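Caring for a Patient at Home: Household Hygiene
Ondar Community Health Service, patient information

A relative returning from hospital after a chest infection may be weak for several weeks. The following advice is intended for those who share the household. 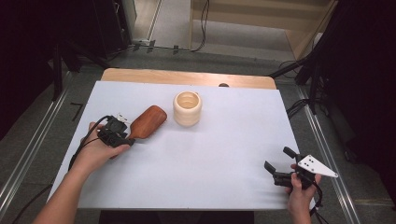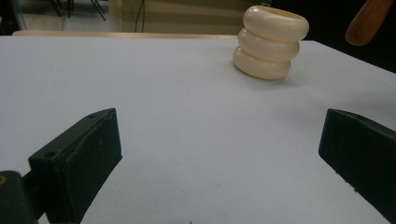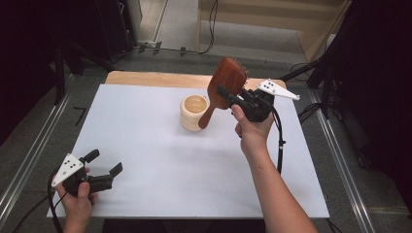
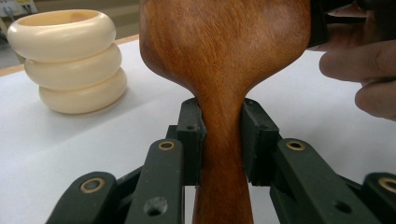 First and third pictures: a wooden item and a ribbed cup.

Laundry
Wash bed linen and towels at 40 degrees or above, and do not shake them beforehand. Where there has been vomiting or diarrhoea, wash soiled items separately at the hottest setting the fabric will bear.

Personal items
Towels, flannels, toothbrushes and hairbrushes should not be shared. Remove loose hair from brushes before washing them. Wooden handles should be wiped — never soaked — and left to dry in the open.

Surfaces
Clean door handles, taps and bedside tables daily with detergent and warm water. Do not mix cleaning products. Bleach must never be combined with any other cleaner.

Fresh air
Open the bedroom window for 10 minutes each morning and again in the afternoon, provided the patient is kept warm.

Seek urgent help by telephone if breathing becomes difficult, the lips turn blue or grey, or the patient is confused.

Prepared by Izzati Rahman and Godfrey Mbwambo. Next review: July.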